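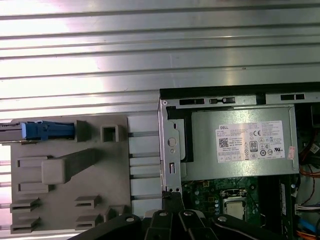

Uvholm Wrist Camera Comparison: Desktop Disassembly Subset
README, revision 3

Overview

This subset holds teleoperated episodes from the Uvholm bench, collected to compare two parallel-linkage grippers and two wrist camera mounts on desktop computer disassembly. The target is an opened desktop chassis with the side panel and processor cooler removed before the episode starts. Loose parts are placed next to the chassis on a corrugated metal surface.

The subset was built to answer a narrow question: does a change of mount position alter grasp success near sheet metal edges more than a change of finger geometry does? It was not built as a general manipulation corpus, and the task list is short.

Hardware

Gripper A is the Bisari linkage gripper in black, with the stock finger plates. Gripper B is the same body with narrower plates cut by the Nillmont shop. Both use the same drive unit and the same control firmware, so closing speed and force limits match.

Mount 1 puts the camera close to the palm. The linkage plates and their pivot screws occupy the bottom of the view, and the fingertips stay visible through the full stroke. Mount 2 sits 60 mm farther back. It sees more of the bench but loses the tips when the gripper is closed against a vertical bracket.

The arm controller runs at its default gains. Exposure is locked per session.

Tasks

extract_clip: pinch a small black clip at the base of a sheet-metal bracket and pull it free.
lift_tray: lift a gray molded part off the ribbed surface and set it down clear of the chassis.
unplug_power: grip a white multi-pin connector and pull it from the board. Cables must not be gripped.
approach_only: move to a pre-grasp pose over the power supply and hold for 2 seconds. Used for camera checks; no contact is made.

Episode layout

Each episode directory contains:

wrist_rgb, the wrist camera stream, stored at 15 frames per second
joint_state, arm joint positions and velocities
gripper_state, commanded and measured opening
meta, with task name, gripper, mount, operator code and outcome

Timestamps in all streams come from the controller clock. The camera stream has a constant offset against joint_state, recorded in meta as cam_offset. Apply it before aligning. Earlier revisions stored the offset with the wrong sign — files downloaded under revision 1 should be replaced.

Outcome labels

success: the part ended in the state the task requires.
slip: the part was gripped and lost.
miss: the fingers closed without holding the part.
abort: the operator or the force limit stopped the motion.

Labels were assigned from video by one reviewer and checked by a second. Where they disagreed, the episode carries both labels and the field disputed is set to true. Disputed episodes are left out of the default split.

Observations so far

Gripper B reaches clips between the bracket and neighboring parts with fewer aborts. It also slips more on the tray, where the narrow plates give less contact on the molded ridges. Mount 1 gives operators a better view of the tips, and nearly all of the misses on extract_clip were recorded with Mount 2.

We do not recommend ranking the two grippers on lift_tray alone. The grasp point was left to the operator, and choices varied between sessions.

Known issues

Reflections from the ribbed surface saturate part of the view. Policies trained on raw frames sometimes treat the highlights as edges; a simple clip on the top of the intensity range helps.
The finger plates hide the lower edge of the chassis in many Mount 1 frames. No occlusion masks are supplied.
Gray parts on gray metal have low contrast, and depth estimated from the RGB stream is poor there.
Printed labels on components, such as the Dell label on the power supply, are left unblurred.
Wednesday sessions used a replacement camera cable and show occasional dropped frames, flagged in meta as frame_gap.

Splits

The default split is by session. Do not shuffle episodes across sessions — lighting and part placement are nearly constant within one, and a random split will inflate results.

License and citation

Released for research use under the Arnardóttir bench data terms, included as LICENSE. Cite as "Uvholm Wrist Camera Comparison, Desktop Disassembly Subset" and state the revision number. Report label errors through the issue tracker with the episode directory name and the frame index.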